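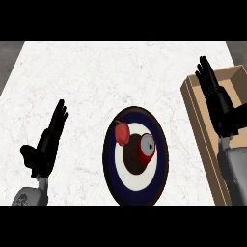
Mimus/Prundel

The story of how Jucélia Quintana walked away from Estrella has been told four times now, and she has told three of them.

In the first version, given to an entertainment podcast a few hours after the news broke, the actress left the long-running Prundel drama because she was tired. She had made 87 episodes. She wanted to sleep, see her mother and maybe do a play. In the second version, posted to her own account in November, she had been "pushed toward the door" by people she declined to name. The third came in a video interview with Yolanda Llanos, in which Quintana cried twice and said she had never wanted to leave at all.

The fourth belongs to the show. Showrunner Daniyal Minhas put out a short statement calling her exit "a creative decision reached together, with love on all sides." Anyone who has read a few of these statements knows how much weight the word "together" is being asked to carry.

Fans picked a side within the hour. The trouble is that there isn't much to pick from.

Take the money. It has been repeated all over that Quintana asked for 100 percent more per episode and was turned down. The number seems to have started with a gossip account called Laser, which cited "a person close to the production" and has not mentioned that person since. Laser also reported last spring that Estrella was moving to Portugal. Estrella did not move to Portugal. When I wrote to ask how the pay figure was checked, the reply was a link to the original post.

Quintana's publicist, Kausar Janjua, would not confirm it or knock it down. "Jucélia's contract is private, and she respects that," Janjua said. I asked whether her client had requested any raise at all. "She respects that," Janjua said again.

Then there is the feud. The popular theory has Quintana and co-star Amna Minhas refusing to share a makeup trailer, a call time or a scene. Supporters of the theory point out that the two characters, sisters on the show, spent most of the last season on the phone with each other. They also point out that Amna Minhas is the showrunner's cousin. Both things are true. Neither one tells you that two women can't stand each other. Television sisters get put on the phone for all sorts of dull reasons, most of them to do with the schedule.

"I sent her flowers," Amna Minhas told me. What kind? She couldn't remember. Her assistant had picked them out. I don't offer that as evidence of anything, although a fan forum with a good deal of time on its hands surely will.

The Llanos interview is the part that deserves a harder look than it got. It runs 60 minutes, and it was treated everywhere as a tell-all. I have watched it twice. Quintana talks about loyalty, about growing up in a house where you didn't complain, about a meeting that "changed everything." She doesn't say who was in the meeting or what they said. Llanos doesn't ask. At the point where you would expect her to ask, there is a cut, and we come back to a question about skin care.

Llanos says the edit was for length. "People want me to be a prosecutor," she said. "I'm a host. She came to me hurting and I let her talk." Fair enough, but a host can still say "Who?" It's one word.

It is also worth knowing that Quintana has a new project coming, a thriller she is producing herself, and that the trailer went up the morning after the interview. Janjua says the timing was set months ago by the distributor. The distributor did not return two messages.

Prundel has its own reasons to enjoy the noise. The service says viewing of older Estrella seasons rose after the exit was announced, without saying by how much or from what. A petition to bring Quintana back has almost 118 thousand signatures. I signed it as three different people to see if I could, and I could.

None of this means that Quintana is making it up. Actresses do get squeezed off shows, quietly and often, and the ones who speak vaguely may be doing it on the advice of a lawyer. If there was a meeting, somebody took notes. If there was a raise request, it exists in an email. So far no outlet that has run this story, including the ones calling it a scandal, has said it has seen either.

Daniyal Minhas declined to be interviewed. His office said he was busy in the writers' room, working on how to explain what happened to the other sister.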